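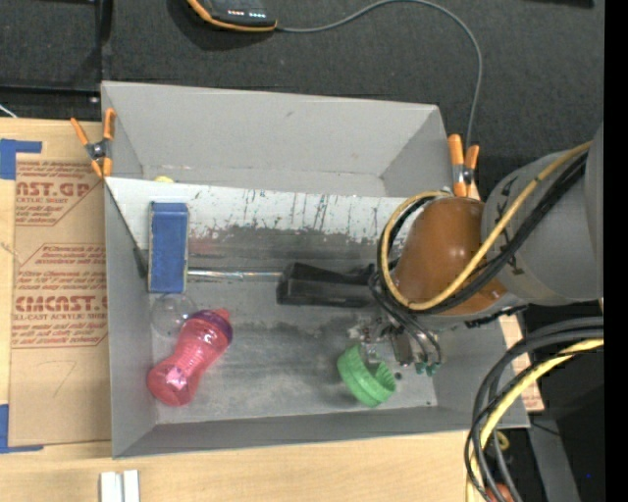 Figure 1. Bac de tri gris, compartiment avant : boîte bleue, gobelet à bec rose translucide, objet rond transparent et pièce verte à bord strié.

3. Étude du contenant et du rangement des objets

3.1 Objet de l'étude

Le projet Ezeani porte sur l'organisation d'un bac unique recevant des objets ménagers de formes et de matières différentes. Le cahier des charges, rédigé par Ngozi Adeyemi et Arlo Yazzie, demande une répartition lisible depuis le dessus, sans déplacement des objets. La présente partie traite du contenant, de la cloison et du choix des articles. Le calcul des temps de rangement figure en partie 4.

3.2 Contenant

Le bac est gris, de forme rectangulaire, à parois hautes et inclinées, ouvert sur le dessus. Il est posé sur un plateau en bois clair. L'inclinaison des parois réduit la surface utile au fond par rapport à l'ouverture, ce qui pénalise les objets hauts placés contre les bords. Une cloison blanche sépare le compartiment avant du compartiment arrière. Son état de surface est dégradé (rayures verticales foncées, éclats). Le fond présente lui aussi des traces d'usure. Ces défauts ont été relevés mais n'entrent pas dans la notation, qui ne porte que sur la position des articles.

3.3 Choix des articles

La liste initiale fournie par l'atelier Grunance comportait 40 références. Ont été écartés les articles souples et ceux dont la hauteur dépassait celle de la cloison de plus de 5 cm. Les articles retenus sont classés selon deux critères : stabilité à la pose et contraste avec le fond.

La boîte bleue, plus haute que large, sert de repère à gauche du compartiment avant. Elle masque une partie de la cloison en vue de dessus, défaut déjà signalé par Raymonde Nguyen lors de la revue de mardi.

Le gobelet à bec (corps rose translucide, collerette violette) est classé instable. Sur la figure 1, il est couché en diagonale, partiellement contre l'objet transparent. Les reflets sur la base et l'épaule gênent la lecture du contour.

L'objet rond transparent obtient la note de contraste la plus basse. Sur fond gris, seuls le contour et quelques reflets blancs restent perceptibles.

La pièce verte, à droite, est inclinée, ouverture vers le haut. Contraste élevé, orientation facile à relever.

3.4 Points à reprendre

Remplacer la cloison. Tester un fond clair mat pour les articles transparents (échantillon Coltusico demandé par Ebere Nwosu, non reçu en décembre).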